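Druldale Fixtures Group
Minutes of the workshop meeting, Saturday, 9.30 am
Held in the assembly room, Stumness

Present: Matvii Ostapchuk (chair), Ginevra Ferri (minutes), two members of the Panasiuk machining section
Apologies: none received

1. Minutes of the previous meeting
Agreed as a correct record with one change. Under item 4, "post height" should read "overall height, base included".

2. Matters arising
The drawing register has been brought up to date. Old prints of the cross fixture have been withdrawn from the bench folder. MO asked that anyone still holding a paper copy return it or destroy it.
The request for a second set of plug gauges is still with purchasing.

3. Cross fixture: base and arms
GF reported on the layout of the brown block fixture. The base remains a stepped cross, with the two arms offset on either side of the upright post. The short arm and the long arm each keep a single round through-hole in the top face. Machining asked whether the arms could be made equal in length to save a set-up. MO said no. The longer arm sets the orientation of the part on the table, and equal arms would allow it to be placed the wrong way round.
It was agreed that the holes are to be dimensioned from the post and not from the arm ends. The arm ends carry the looser tolerance and have caused two rejected parts.
Machining to confirm whether the holes can be finished in the same clamping as the top faces.
Action: Panasiuk section.

4. Joints between arms and post
There was discussion of the thin light lines along the vertical edges where the arms meet the post. MO considered them acceptable provided a feeler gauge will not enter. GF would prefer a written limit. No figure was agreed. GF to measure the parts in hand and propose one.
Action: GF.

5. Side plate and screw
The flat metal plate on the side of the post stays as drawn, running vertically along the upper part of the face. The screw head stands proud of the plate. Machining offered to counterbore for it, but the plate is too thin for this to be worthwhile. The screw stays proud and the drawing will carry a note to keep that side clear during handling.
Tightening order to be added to the assembly sheet. At present the sheet gives only the final torque.
Action: MO.

6. Finish
The matt brown finish is to be kept. A gloss sample was looked at and turned down, as it made the edges harder to read under the bench lamps. Cleaning is to be by dry cloth only until the supplier answers the question about solvents.

7. Quantities and storage
The order from Somutlow stands at 192 pieces. Deliveries will be in 2 lots, the first to be released once item 3 is closed. Parts are to be stored upright on their bases. Laying them on the side plate has marked the trays and is to stop.
Labels go on the tray and not on the part.

8. Work surface
GF noted that the grey surface in the assembly room shows dust poorly and that grit under a base will tilt the post enough to spoil a height reading. Surface to be wiped before each measuring session. MO will add this as the first line of the measuring sheet.
Action: MO.

9. Any other business
The height gauge is due for calibration in August. It will be out of use for two working days and the spare should be booked beforehand.

10. Next meeting
Same room and time. GF to circulate the proposed joint limit with the agenda. Meeting closed at 10.40 am.
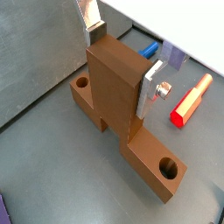
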